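5.3 Sorting single-serve packets into a bin

Most pantry guides tell you to decant everything into matching jars. Leave microwave popcorn out of that. The packets are already sealed and already portioned, and the Bekent jar set does nothing for them except take up shelf space.

1. Clear a stretch of table and wipe it down. Any table will do, whatever the Bekent leaflet says about its sorting mat.

2. Take the packets out of their carton and lay them on the table. Copy the best-by date onto a strip of tape before you recycle the carton.

3. Check the ends of each wrapper. Set aside any packet with a split seam or a pinhole.

4. Set an open plastic bin at one side of the table, within easy reach.

5. Pick up the packets one at a time and stand them in the bin on their long edges. Stacking them flat looks tidier for a day or so – then somebody pulls one from the bottom.

6. Stick the tape to the front of the bin and put the bin on a shelf you can reach without a stool.

Note: Color-coded bins are widely recommended. Ritva Partanen tried them for 9 weeks while testing this section and found that her household ignored the colors. Use whatever bin you have.

Caution: Do not store the bin above the stove or against a heating pipe. Do not overfill it. If you have to push the last packet in, start a second bin. 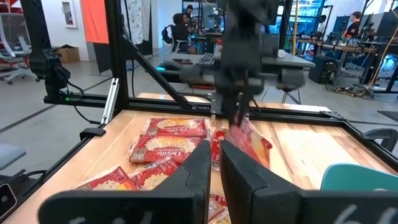
Figure 5-2. Popcorn packets on the table, teal bin at the right (steps 4 and 5).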